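Section 4. Setting Up the Tabletop and the Enclosure

This section covers the black fabric enclosure, the tabletop it stands over, and the small items kept on it. Complete Section 3 (Unpacking and Parts Check) first. Lighting is covered in Section 5.

The instructions apply to the Plendari enclosure with the dark tabletop. Owners of the Pillgate open table should skip to 4.5, as the remaining steps do not apply to a table without walls.

4.1 Before You Start

You will need:
Fabric panels: two side walls, rear wall, ceiling
Gray mounting brackets and fasteners (bag B)
Cross lines, one pair
Tape measure
Hex key (supplied)
Step stool
Lint roller
Painter's tape

Two people are needed for 4.3. All other steps can be done by one person.

The room must have a clear height of at least 2,000 mm above the floor at the place where the table will stand. Leave 400 mm between the outside of each fabric wall and the nearest shelf, radiator or door. Do not place the table under an air vent. Moving air makes the ceiling panel lift and settle, and this shows as a change in the background.

CAUTION: The fabric is not fireproof. Keep lamps, heaters and soldering tools outside the enclosure, and at least 400 mm from the fabric on all sides.

4.2 Preparing the Tabletop

1. Set the table on its feet in its final position. Moving it after the walls are up strains the corner brackets.
2. Level the table with the adjustable feet. Check side to side first, then front to back.
3. Peel off the protective film. Start at a rear corner and pull low and flat across the surface.
4. Wipe the surface with a damp cloth, then with a dry one.
5. Run the lint roller over the whole surface, including the strip along the back edge.
6. Tighten any equipment already clamped to the table edges. Route its cables toward the sides, outside the fabric where possible.

NOTE: Do not use furniture polish or glass cleaner. Both leave a shine on a dark surface that takes several washes to remove. If a shine is already present, use warm water with one drop of dish soap and repeat until the cloth dries clean.

NOTE: Pale dust is normal during the first days of use, mostly from cartons. Cut cartons open in another room if you can.

4.3 Fitting the Brackets and Cross Lines

The enclosure is held by brackets on the walls and at the back of the table. The fasteners in bag B are all the same length except for the two used at the center rear fitting, which are shorter. Keep these separate.

1. Fit one bracket at the back left corner of the table and one at the back right corner. Finger-tighten only.
2. Fit the small center fitting at the middle of the back edge, using the two short fasteners.
3. Fit the left and right wall brackets. The same height must be used on both sides. Measure from the tabletop, not from the floor.
4. With one person on each side, raise the two cross lines so that they pass each other on the diagonal and form an X overhead.
5. Take up the slack evenly, a little on each side in turn. A line is tight enough when it returns to straight after a light press with one finger.
6. Stand at the front and look toward the back. If the X sits visibly to one side, loosen the wall bracket on that side and repeat from step 3.
7. Tighten all brackets with the hex key. Stop when the bracket no longer turns by hand. The threads strip easily past this point.

CAUTION: Do not hang lamps, baskets or tools from the cross lines. They carry the weight of the ceiling fabric only.

4.4 Hanging the Fabric

The matte face goes inward on every panel. In poor light the two faces look alike; fold back a corner and compare them under a lamp. The sewn label is on the outer face.

1. Hang the rear wall first. Align the center mark on the hem with the center rear fitting.
2. Hang the left and right walls. Each overlaps the rear wall by 65 mm at the corner, side panel on the outside.
3. Close each overlap with the hook strips, working from top to bottom.
4. Lay the ceiling panel over the cross lines from the back, then draw it forward. The second person feeds the fabric from the rear.
5. Let the lower hems of the side walls hang 100 mm below the table edge. Do not tuck them under the feet.
6. Leave the panels for one night before final adjustment. Fold creases drop out by themselves in a warm room. Creases that remain can be steamed from the outer side.

NOTE: Do not iron. The matte face marks at low heat.

NOTE: For removal, reverse the order. Roll the panels on the cardboard tube supplied; folding produces the creases described in step 6. Store dry. In an unheated storeroom (December in most regions is the worst month), place the tube off the floor and leave the ends open.

Replacement panels are ordered by panel letter. The letter is printed on the sewn label, below the Sterberg name. Panels of different production batches may differ slightly in shade — order the full set if an even background matters.

4.5 Arranging Items on the Tabletop

The layout can be changed freely, but the following order saves time when the same items are used day after day.

1. Place the basket first, at the back and to one side. A basket with slotted sides is preferred, as the contents can be checked from a low angle.
2. Put loose round items such as plums, lemons or their plastic equivalents in the basket. On an open table they roll.
3. Place lidded containers near the back, lid closed. Tall containers go behind low ones.
4. Place small boxes next. They may stand square or at an angle.
5. Place small loose items last. Keep the front edge of the table for hands and tools.
6. Spread out any item with cords. Cords left in a heap catch on neighboring items when one is picked up.

Dark items are hard to find on a dark surface. Where there is a choice, use pale or strongly colored pieces, or pieces with a printed pattern. If a black item must be used, keep a gap on all sides of it and do not lay a second dark item against it. 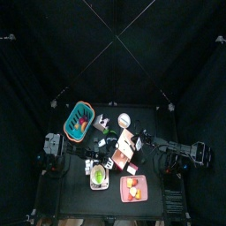
Figure 4-1. Mixed items on the dark tabletop. Teal basket with fruit at upper left; cross lines overhead.

Position marks are useful where a layout has to be repeated. Use short pieces of black painter's tape, two per item, placed at opposite corners of the item's base. Remove the tape at the end of the week and replace it. Older tape leaves a residue that attracts lint.

NOTE: Real fruit may be used for short periods. Wipe it dry before it goes in the basket and remove it at the end of the day. Juice dries into a ring on the tabletop and must be cleaned as in 4.2.

4.6 Resetting Between Uses

1. Return loose items to the basket or to their marks.
2. Close all lids.
3. Coil cords and lay them flat.
4. Check the floor under the side hems. Small items that leave the table usually land there.
5. Roll the surface with the lint roller if crumbs or threads are visible.

If several people share the table, tape a printed layout sheet to the outside of the left wall, at eye height. A blank sheet is on the last page of this manual. The sheet has a line for initials and a time (for example, 4:30 p.m.). Both should be filled in at each reset.

4.7 Care and Inspection

Each week: brush the inner walls downward with a soft dry brush. Start at the ceiling and finish at the tabletop.

Each month: check the wall brackets and the two back corner brackets for movement. Retighten by hand key only. Check that the cross lines have not slackened.

Each year: take down the panels and wash them separately in cold water, no softener. Hang to dry away from sunlight. Mark the top edge with a pin before washing, as the side panels are not symmetrical.

4.8 Problems and Remedies

Ceiling sags at the front.
Cross lines slack, or ceiling panel not drawn fully forward. Repeat 4.3 step 5, then 4.4 step 4.

Light enters at a rear corner.
Overlap less than 65 mm. Reopen the hook strip and rehang the side panel.

Gray patches on the wall.
Dust, or panel hung with the wrong face inward. Brush first. If the patch stays, check the label.

Bracket turns under load.
Fastener stripped or wrong length. Compare it with those in bag B. Do not pack the hole with tape.

Basket slides when items are dropped in.
Tabletop dusty, or basket base worn. Clean the surface. Thin clear pads under the base are acceptable.

Items missing at reset.
Check inside the lidded containers before looking elsewhere.

Changes in this edition: 4.4 step 2 (overlap) corrected, reported by Harpreet Turcotte. 4.6 added. Text of 4.3 revised by Béla Sipos. The Magyar-language edition has the same section numbers.

Continue with Section 5, Lighting.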